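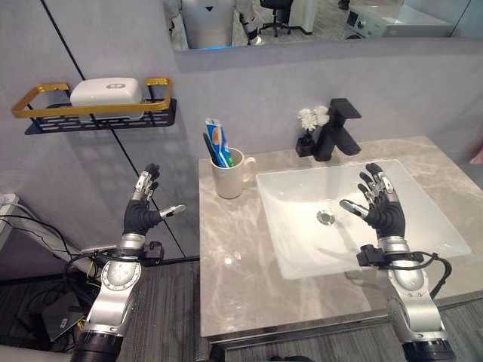
Give it a wet cloth and a basin and it should manage by now, one reader wrote to us after our last piece on home robots, and if it can't, what have they all been doing? I took that question along to Prekivano, where the team spends its working days on bathrooms. They laughed, and then they talked for most of an afternoon.

"It's a fair question," said the engineer who leads the work on hands. "People see a robot do a backflip and they think, well, wiping a sink must be easy. But a backflip doesn't involve toothpaste."

Toothpaste came up a lot. So did soap, hair, limescale and the little puddle that gathers behind a tap. A bathroom is a small place full of slippery things, the engineer said, and most of them are either light enough to knock over or stuck down harder than you'd expect. "Take a mug with a toothbrush in it. You want to clean where the mug stands, so you pick it up. You don't think about it. The robot has to know that the brush will swing round and the tube may tip, and it has to have somewhere in mind to put the whole lot down."

So can it do the job? Some of it, and I came away more excited than I had expected to be (I went in a grump, having scrubbed my own bath that morning). Wiping an open stretch of counter is in good shape. Turning a lever tap on and off is too, provided the lever is one the machine has practised on. Moving a mug works on most tries. Cleaning properly round the base of a tap, where you and I would fold the cloth over one finger and poke, is still a long way off.

"We did 49 full cleans of one basin in a week," the engineer told me. "Start to finish, cloth in hand, tidy up after. Seven of them I would have accepted from a teenager." And the others? "Streaks. Or the cloth went in the basin and stayed there. One was lovely until the very end, when it wiped the clean bit with the dirty side."

I asked why they bother with five fingers when a sponge on a stick would cover the same ground. This got the longest answer of the day. A sponge on a stick can't open a tube or hang up a towel, the engineer said, and people's homes are already built for fingers. Bistau, the small firm that supplies their test cloths, even offered to sew in a loop to make them easier to grip. The team said no thank you. "Your cloth at home hasn't got a loop!"

Mirrors are another headache, and one I'd never considered. A machine that looks for things to pick up can see a second set of them in the glass, and early on theirs would reach for the wrong one. It does that much less now. Shiny stone is nearly as bad, as a bright spot of light on a worktop can pass for a splash of water. "It'll rub away at a reflection very patiently," the engineer said. "I've done that myself, to be fair."

The practice runs are kept, good and bad, and there were 3,774 of them stored when I visited. Just over 2,000 are nothing but picking things up and putting them back. That sounded dull to me until I watched a few in a row and found myself cheering on a hand as it let go of a soap dish.

Nobody at Prekivano would give me a year for when one of these might come and do my bathroom. They would rather talk about June, when they start on a room they haven't arranged themselves, with a different basin and somebody else's clutter. "That's the one I'm nervous about," the engineer said. "Ask me again after that, and bring your own toothbrush mug."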